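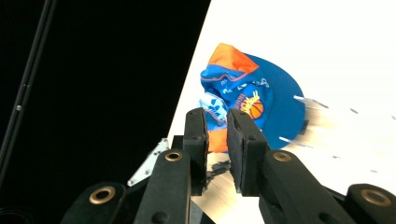
4. Drying small and mixed loads

This section covers the Tarnik Pedden compact dryer when used for small items, mixed fabrics and anything placed on the drying shelf. For full cotton loads, go back to section 3.

Before you start

The drum takes up to 7 kg of dry-weight laundry. The dryer draws 1,942 W on the High setting and must be plugged straight into a wall socket. Do not use an extension lead or a multi-way adaptor.

Check the care label on each item. Do not dry anything marked with a crossed-out square and circle. Items with no label should be air dried.

4.1 Preparing the load

1. Empty all pockets and remove pins, badges and loose clips.
2. Fasten zips, hooks and touch-and-close straps.
3. Shake each item out by hand. Twisted or bunched fabric dries unevenly and the folds may stay damp.
4. Separate light fabrics from towels, denim and other heavy fabrics.
5. Put socks, handkerchiefs and baby clothes in the mesh bag supplied. Fill the bag no more than half full.

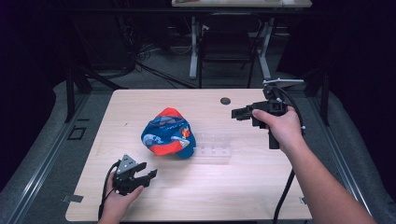
Fig. 4. Patterned cloth item in blue and red-orange.

Note: Caps with a stiffened peak, padded bags and soft toys go on the drying shelf. Do not put them in the drum.

4.2 Drying in the drum

1. Open the door and check that the lint filter is clean and pushed fully home.
2. Place the load in the drum loosely.
3. Close the door until it clicks.
4. Turn the dial to Small Load.
5. Press Heat until the light shows next to Low or Medium. High cannot be selected with this programme.
6. Press Start. The display shows the remaining time, which may change during the first few minutes while the sensor takes its reading.

If the load is very small, the sensor may end the programme early. Add a dry hand towel and select Timed Dry instead.

CAUTION: Do not dry items that have been in contact with cooking oil, petrol, paint thinner or wax polish. They can catch fire even after the programme has ended.

4.3 Fitting and using the drying shelf

The shelf stays still while the drum turns around it. It is packed in the flat carton under the top cover.

1. Switch off the dryer at the wall.
2. Hold the shelf with the two short legs towards the back of the drum.
3. Lower the legs into the slots in the rear panel. Rest the front lip on the lower edge of the door opening.
4. Press down gently on the front lip. The shelf should not rock.
5. Lay the items flat, without overlapping. Leave a gap between the items and the drum wall.
6. Switch the dryer back on, turn the dial to Shelf and press Start.

Turn thick items over halfway through. The programme pauses when the door is opened. Press Start again to carry on.

CAUTION: Take the shelf out before using any other programme. Running the drum with a full load and the shelf in place will damage the seal (spare part 297).

4.4 After drying

1. Wait for the cooling phase to finish. The word End appears on the display.
2. Remove the items and lay them flat for a few minutes before folding.
3. Pull out the lint filter, open it and wipe away the lint with a dry cloth.
4. Empty the water container, even if it is only partly full.

The Filter light comes on after 200 hours of use. Wash the filter in warm water, let it dry completely and refit it. Hold down Heat and Start together until the light goes out.

For fault codes, see section 6.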